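Folding a dark shirt on a white table: label up or label down?
Laundry & Linens > Folding

gullavitz_88
Settle something for my household. I was raised to fold shirts face down, sleeves in, bottom up, done. My husband folds face up, with the neckline looking at him like it has something to say. We have been married 11 years and share one dresser, and since October we have also shared one very tense drawer. Who is right?

Wastestead_refugee
Face down. Face up puts a crease where people will see it. You married a man who creases on purpose.

ChunhungC
Face down is a retail habit. They do it in stores so the front ends up on top of the pile with the collar showing. At home you know what your own shirt looks like.

gullavitz_88
You would think so, but I own four red ones.

Nandini Pinto
Moderator
I ran the wash-and-fold counter at Sivakumar for longer than I like to admit, so here is the unromantic version. The direction matters a lot less than whether the thing is flat before you begin. Most people start folding a shirt that is still arguing with them. Lay it out, neckline away from you, hem toward you, and look at the sides. If there is a little bit of fabric sticking out or doubled over along one edge, fix it now. You fold that in and it will be there in the morning, pressed by the weight of every shirt on top of it.

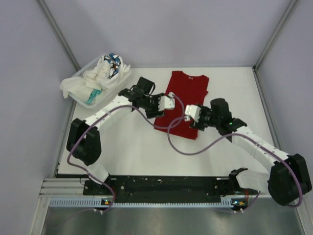 The other thing is the basket. Keep it at the back corner of the table, off to one side, and take one piece out at a time. I have watched grown adults tip the whole load onto the surface they were about to fold on and then look around for somewhere to fold. And if your whites are heaped up past the rim, fine, they're whites, they can wait. Do the dark shirt first while the table is clear and you can see its edges.

Wastestead_refugee
Counterpoint: fold on the bed. The bed is free and it's already in the bedroom.

Nandini Pinto
Moderator
The bed is soft, and so is the shirt. One of them has to be hard.

ChunhungC
I'm with the bed people on principle, but I did switch to a table last year and my sleeves got better. My back too. I still don't accept the part about one piece at a time. I sort first - shirts, towels, the mystery pile - and then fold each pile. It saves walking back and forth.

plastulix_fan
How big is your house that the basket is a walk

ChunhungC
It's a matter of dignity.

plastulix_fan
Mine is one of the Plastulix ones with holes around the rim and it has outlived two washing machines. No opinion on face up or face down. I roll.

Wastestead_refugee
Oh no.

gullavitz_88
Please don't let the rollers in, this thread was going so well. Nandini, for the record, face up or face down? He is reading over my shoulder.

Nandini Pinto
Moderator
Face down for anything with buttons or a print. For a plain shirt with a scooped neck, I do it face up and check that the label is in the middle before I bring the sides in. If the label has wandered, the shirt is crooked.

gullavitz_88
He has asked me to print that out. We are on to fitted sheets now, so I may need a separate thread.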